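Prurby Works – Automation Program
Progress report to the Bralari Fund, second period
May 20, 2026

Where we are

The fund asked for a plain account of what the automation money has changed for the people who work at Prurby, so most of this report is about people. The machinery gets its own section further down and can wait its turn.

Since December the recording benches have been in daily use. Staff pick things up with hand-held grippers, the recordings go to Ahuja, and Ahuja's software is supposed to learn from them how to run the returns line without knocking anything on the floor. The agreement calls for 2,000 usable recordings by the close of this period. We delivered 2,000. We would like to claim we planned to land on the number, but the bench simply stopped when the counter got there and went to lunch.

What the work looks like now

Before the program, the returns job was one motion repeated until the shift ended: take it out, look at it, put it somewhere. Bench work is slower and stranger. People open doors, move plush toys and put things back where they were, then do it again from a slightly different angle. Several of them report that their families no longer believe they have a job.

The shift in standing matters more than we expected. Returns staff used to be told how to do things by people who had never done them. Now the engineers come to the bench and ask how a soft object should be held, and they write the answer down. The going rate for this expertise went up one pay grade in the spring, after a discussion that was longer than the raise was large.

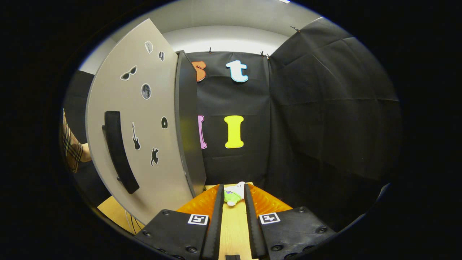

Gripper work at one of the benches: plush toy on the table, door panel open, stickers and foam letters in place.

There have been complaints, and we list them because the fund asked us to. The grippers are tiring on the thumb. Benches with curtains get warm in the afternoon. The software flags a recording as "hesitant" when the operator has stopped to think, and the operators take this personally. We have asked Ahuja to change the word. They are considering "paused," and have been for weeks.

Jobs and hours

No positions were cut in this period. Of the returns team, 15 people are trained on the benches and 7 have asked to make it their main work. The rest rotate, by choice in most cases and by the rota in the others. Overtime is down, which management likes and the people who used to earn it do not. We have no clever answer to that yet.

The harder question is what happens once the line runs by itself. Staff ask it at every meeting, usually in the last two minutes. Our commitment stands as written in the first report: anyone whose task is taken over gets retraining on paid time before the task goes, and the choice of at least two other roles. One of those roles can't be "bench operator" forever, and we have said so out loud.

Equipment

The Fernelico software is installed and does most of what its manual says. Uploads still fail when the loading dock door is open – we don't know why, and neither does the vendor, who has now visited the door. In the meantime uploads run after the dock closes for the day.

Spending is within budget except for replacement finger pads, which wear out faster than the quote assumed. We moved a small sum over from signage to cover them. The signs were going to say "Innovation Area," so the loss is bearable.

Next period

Thumb breaks go onto the rota as paid time. Ahuja will run its first supervised trial on one lane of the returns line, with a bench operator holding the stop button. There was a waiting list for that duty within the hour.

We request release of the second installment on the agreed schedule. Training records and the staff survey are attached, including the comments, which we have left unedited apart from the spelling.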